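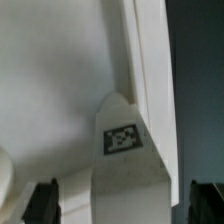
The Shelf Life of a Loaned Book: Final Report
Veronika Sutter and Jeptoo Kaijage
Submitted Nov 29, 2019

1. What we set out to do

Cunetden Hall has a swap shelf on the ground floor. The rule, printed on a card by the door, is take one, leave one. Our question was whether people do. We had both lived in the building for two years and had both, at different times, taken three and left a phone charger, so we had a hypothesis.

2. Method

In February we put stickers on 100 paperbacks bought by the box from Coetzee, the secondhand shop behind the bus station. Each sticker had a number and a short web address where the finder could say where the book was and whether they liked it. We spread the books over the Cunetden shelf and a second one at the Sostora laundromat, which agreed on condition that we also take away its old magazines. This added an afternoon to the project and is not reflected in our time log.

The form had four questions. Our adviser wanted twelve. We compromised on four.

3. Results

By the end of the first week, 99 of the books had left the shelves. The one that stayed was a guide to filing state taxes for a year in which neither of us could read. It is still there and we have grown fond of it.

The reports were thinner than we had hoped. People are happy to take a book and less happy to type. Most of the answers we did get came from the laundromat, where readers have forty minutes and a dryer to look at. Under "Where is the book now?" the most common answer was "my room." One person wrote "bath," and a later entry for the same number reads "drying."

Thrillers came back more often than anything else. Poetry did not come back at all. We would like to say this shows that poetry readers are attached to their books, but it fits just as well with poetry being the right thickness for a table leg.

4. Problems

The stickers were the cheap kind and peeled. Jeptoo found number 41 on the sole of her shoe. We also forgot that Rullska, the student moving service, clears the common rooms in May, and a good part of our sample went off to storage with somebody's floor lamps. We have written to them twice.

Our final paper was limited to 3,000 words. The section on the floor lamps was cut.

5. What we would change

Better glue. A control shelf with no card on it, to see if the rule does anything – we suspect it mostly makes people look over their shoulder. And we would start in September, when new students still read signs.

The tax guide is available to anyone who wants it. Leave one.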